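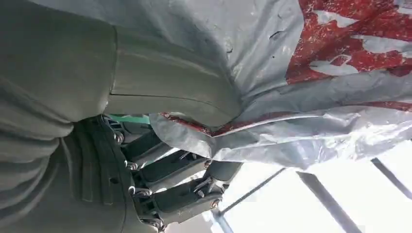
725 words · 4 min read

Speaker notes, "Do You Need All Those Bags?"
Brelton Household Fair, side hall, May 23, 2022

Start before the slides. Ask for hands: who has a bag full of bags at home? Wait. Most hands go up. Keep mine up too.

Leave the opening picture on screen while people sit down. Crumpled plastic bag, silver-gray, big gray padded surface next to it. Don't talk over it yet.

SLIDE 2. The claim

The organizers gave me the title "The Joy of the Sorted Bag." I changed it. I'm not convinced there is any joy in it and I'd like to see the evidence.

What the tidying people say: fold every plastic bag into a little triangle, stand the triangles in a box, and you will feel calm when you open the cupboard. I folded mine for a whole November. I felt the same when I opened the cupboard.

Read the line from the Vitero storage leaflet, slowly: "A place for every bag." Then ask: why every bag? Who decided that all of them get to stay?

SLIDE 3. My own numbers

I went through the house and counted. Kitchen, hall closet, car, the gap beside the washing machine. 386 bags.

Let that sit. Somebody will laugh. Fine.

Of those I used 2 in the following week. One went to the swimming pool and came back with towels in it. The other lined a trash can. The rest did nothing except take up a drawer I wanted for something else.

If someone says "but you might need them": yes, I might. I've been hearing that from myself for years. Ask them when they last needed thirty in one day.

SLIDE 4. Crumpled or folded?

Go back to the opening picture in your head, or click back if the clicker is behaving. Look at what a crumpled bag does. It takes up far more room than the plastic in it should. It's mostly air. That is the one point where I think the folders are right, and I should say so plainly here or I'll sound like a crank.

Folding makes a bag small. Agreed. But it takes time, and the triangle comes undone as soon as one person in the house can't be bothered to redo it. In my house that person is me.

Try it live: one bag folded into a triangle, one bag flattened and rolled, one bag stuffed into another bag. Hand them down the front row. Ask which one they'd still be doing in six months. (At the last talk the stuffed one won by a mile.)

SLIDE 5. The product part

I was asked to mention bag dispensers. So, I'm mentioning them.

The Vollola tube: hangs on the door, bags in the top, bags out of the bottom. Works until it's overfull. Then you pull one and get four. Mine is overfull because a tube doesn't tell you to stop.

The Minami box: nice lid. Too shallow for anything but triangles, so you are buying the folding habit along with the box. Check that you want it.

The leaflet says the larger box holds 300 folded bags. Ask the room: does anybody want to own 300 folded bags? I'd call that a warning, and they've printed it as a selling point.

SLIDE 6. What I'd do

Keep this short. People came for it but they don't need ten minutes of it.

Pick one container you already have. A shoebox, a big jar, an old tin. When it's full, it's full. The next bag through the door doesn't go in unless one comes out.

Torn, sticky or smelly ones leave first. Don't wash a bag you wouldn't miss.

Keep a couple in your coat or the car, where you'll be when you need one. The drawer at home is no help when you're standing at the checkout.

Soft plastic: look up what your local store or council takes. I can't promise what happens to it after the bin, and I'm wary of anyone who does. Say that even if the recycling stall is listening.

SLIDE 7. Questions I expect

"What about sturdy ones?" Separate pile. Same rule, smaller container.

"Isn't this a lot of fuss over bags?" Yes. Folding them into triangles is more.

"Did you really count them?" Yes, on a wet afternoon, and I don't recommend it.

Bring: the three demo bags, spare clicker battery, the leaflet, water. Pick up the demo bags from the front row before leaving, or they'll go home in somebody's pocket and join the pile.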